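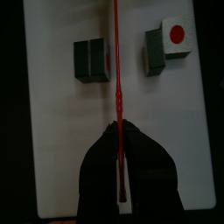
Storkby board, white, with rounded corners

The Storkby is the plain one in our range of preparation boards. It has no juice groove and no handle. Order code 3014 for a single board, or 237 for a box of 6.

Most of our trade customers keep one board for bread and fruit and another for raw meat, and the box works out cheaper if you are fitting out a café or a school kitchen. Gert Msimang at our Lomley counter can put together mixed boxes with the Plomau, our wood board, if you ring first.

Wash after each use with hot water and ordinary washing-up liquid, then stand it on its long edge to dry. Beetroot and turmeric will mark any pale board. Bicarbonate of soda made into a paste and left on overnight lifts most of it. 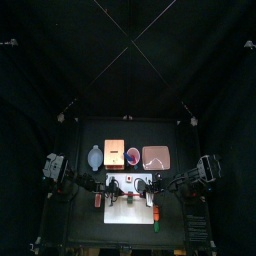
Replace a board once the knife cuts are deep enough to catch a fingernail. The Plomau can be sanded and oiled instead, and Thaís Lopes does this in the workshop every September. Book early as there are 19 places.

Returns accepted unused, in the original sleeve. Prices last checked Wednesday, January 23, 2019.

Filed under: Kitchen > Boards & Knives > Preparation boards
6 shares | 0 comments
Contact us | © Goodall Kitchen Supplies | Back to top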